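Clirska Learned Handling Project
Progress report no. 3 to Stombridge
Prepared by Pouran Shahbazi, 26/05/2023

Summary

The demonstration program for small bagged parts passed its second milestone in this period. The dataset now holds 1,524 accepted demonstrations against a target for the period of 1,500. Two collection methods were used: kinaesthetic guidance, where the operator moves the arm by hand with the joints in gravity compensation, and remote control from a leader device. The remaining budget is in line with the forecast in the last report. One work item, the transfer trial at the Koutsoukos site, has moved to August.

Collection by hand guidance

Markos Tsolakis ran the hand-guided sessions. The method gave good approach paths but poor grasp data. Operators tended to brace the wrist with one hand while triggering the fingers with the other, and the joint torque record carries that bracing force. We tried to filter it out and lost contact information along with it. After 300 demonstrations we stopped using hand guidance for the grasp and insertion phases. It is still used for teaching waypoints around the table fixtures, where contact forces don't matter.

Collection by remote control

The balance of the accepted set was recorded by remote control. Vangelis Kalogeropoulos retuned the leader-to-follower scaling early in the period – the original setting was comfortable for reaching across the table but too coarse for placing an item over a narrow slot. With the new scaling, operators needed fewer corrections in the last few centimetres of travel. New operators now do a fixed practice block before any of their recordings count. Latency on the control link was measured at the start of each session and sessions outside tolerance were discarded in full.

Each episode starts with a bagged item in the supply area and ends with the item released in a slot of the organizer, or with the operator marking a failure. Failures are kept and labelled. Efthymia Sfakianakis reviews every episode before it enters the accepted set, and her notes on rejected episodes are in Appendix B.

Task setup
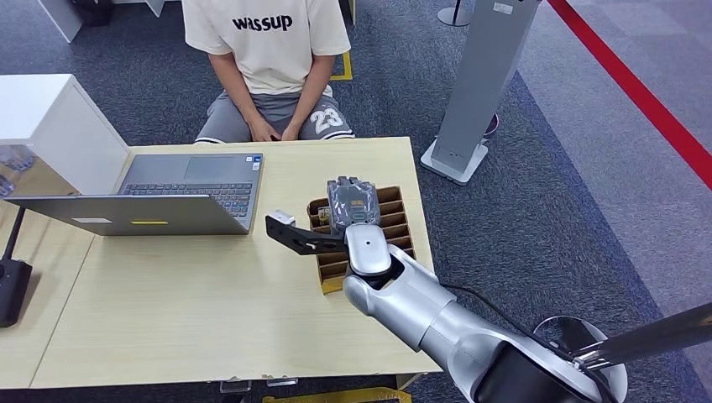

3 min read

The gripper holds each item upright above the cardboard organizer before lowering. The clear bags remain the main source of trouble. Crinkled film gives unstable depth readings, and the segmentation model often locks onto the part inside and ignores the bag around it. Prodromos Kokkinos is relabelling 600 images with separate outlines for bag and contents.

Policy training

A first policy was trained on the remote control data only. It reaches the pre-insertion pose reliably, then hesitates over the partitions. Adding the hand-guided approach paths made no measurable difference.

Next period

1. Collect a further 500 demonstrations by remote control, weighted toward slots at the ends of the rows.
2. Retrain with the relabelled images.
3. Confirm access dates with Koutsoukos.
4. Replace the Pokton force sensor, which drifts after long sessions. Quote received, approval requested from Stombridge under equipment.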